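Subject: Re: [zitness-users] gripper keeps closing after force limit (was: dropped dumplings)
From: Josué Arruda
Date: 12/7/19

Changing the subject line, as the old one was getting us replies from people who wanted recipes.

Marisol wrote:
> We have two arms on the Grovier controller and since the May firmware the
> left one has started to squeeze. We set the force limit at 20 percent, it
> reports 20 percent, and then it goes on closing anyway for a moment after
> the limit trips. On a foam ball you can't tell. On anything soft you can.
> Villa support says to recalibrate the fingers. We have recalibrated the
> fingers. Has anybody seen this, and is it us?

It is not you, or if it is you then it's me too. We run the dumpling task, steamer and all, and I've been chasing the same thing for longer than I'd like my manager to know.

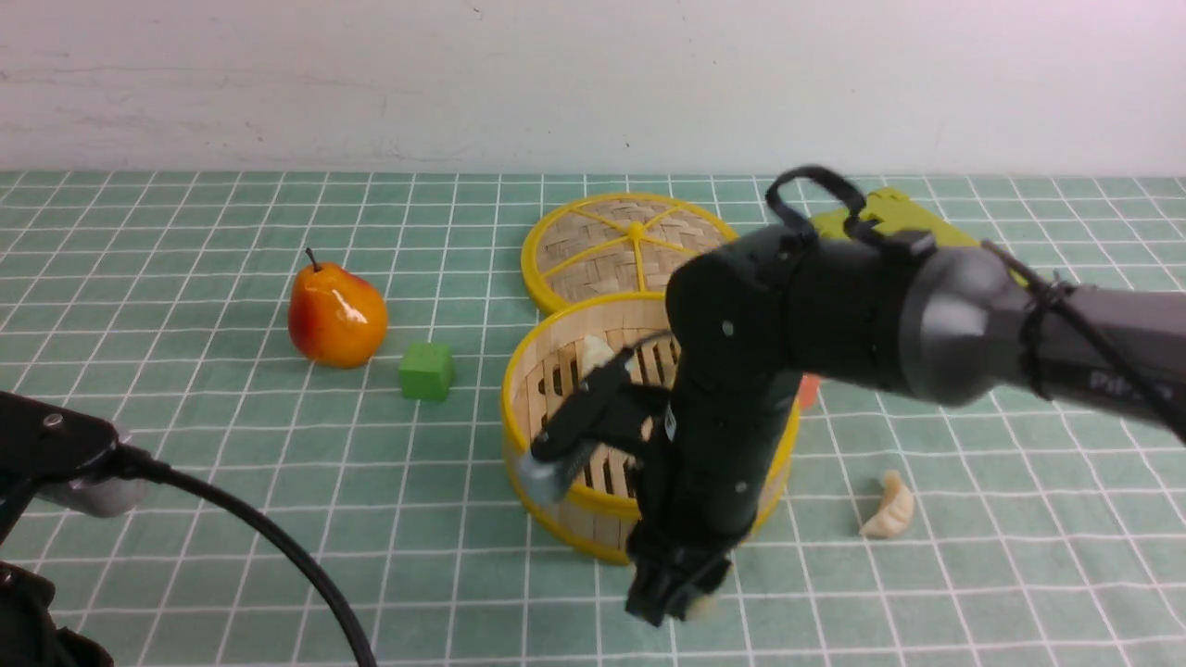
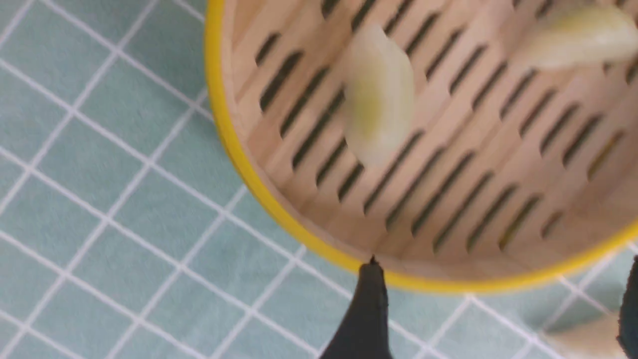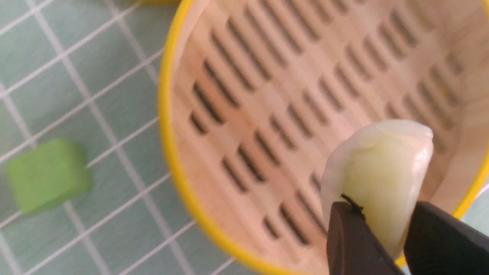
So, what we have. The command goes out, the fingers close, the controller sees the motor current cross the limit and raises the flag. All fine, and the log is a pleasure to read. Then the position target that was already in the queue gets played out anyway. The flag says stop, the queue says one more thing, and the queue wins. With our settings the fingers travel for another 80 milliseconds after the flag. A wooden block doesn't care. A dumpling takes it personally.

I went through 149 logged grasps to be sure I wasn't making it up. In 40 of them the finger position keeps shrinking after the limit flag goes up. Every one of the 40 was a grasp where a new target had been sent just before contact. If the arm comes in slowly and the last target is old news by the time it touches, you never see it. I suspect that's how it got through testing at Aguiar, where as far as I can tell everything is picked up at the speed of a museum tour.

Marisol, on the recalibration: I did it too. I did it twice, the second time with the manual open, and it changed nothing except my opinion of the manual. Calibration moves the zero. Your zero is fine.

What I've done for now, in case it helps:

- Turned off target buffering on the gripper channel only. It's under Motion, then Advanced, then a second Advanced that you get to by scrolling. Leave it on for the arm joints or you will get a very nervous robot.

- Put a hard stop in our own code, so that when the flag goes up we send the present finger position back as the new target. Crude, but it overwrites whatever was waiting.

- Lowered the closing speed for the last bit of travel. This costs us around a second per grasp, and somebody upstairs has already asked me where the second went.

With all three on I haven't seen an over-travel yet. I haven't run it long enough to swear to it, and I only tried them together, so don't ask me which one is doing the work.

Now the part I'd like people to read even if they don't care about lunch. The same force limit is what our risk assessment leans on for fingers. I mean the human sort. Our assessment says, in so many words, that the gripper stops on contact above the limit. It does not. It stops on contact above the limit and then has a think about it. At the force we use for soft things this is a pinch and some language. At the settings the pallet people use, I wouldn't want to be the one finding out.

Until there's a fix we have gone back to the plain rule that nobody reaches over the table with the drives enabled. That includes me, and it includes "just nudging the lid." If you have a procedure that lets somebody put a hand near the gripper on the strength of the force limit alone, please go and look at it on Monday.

I've filed this with Zitness along with the logs. The ticket came back within the hour marked "cosmetic." I have asked them to say cosmetic to what. If a few more of you could file against the same behavior it might get promoted to something with a person attached.

Two things I'd like to know from the list:

Does this happen on the older controller? We scrapped ours, so I can't check.

And has anyone with the wide fingers seen it? I'd expect the same, but the travel after the flag could be longer, and I'd take one good log over my expecting.

I can send my log parser to anyone who wants it. It is not pretty and it assumes your time stamps are in order, which on this firmware is a bit of a leap.

Josué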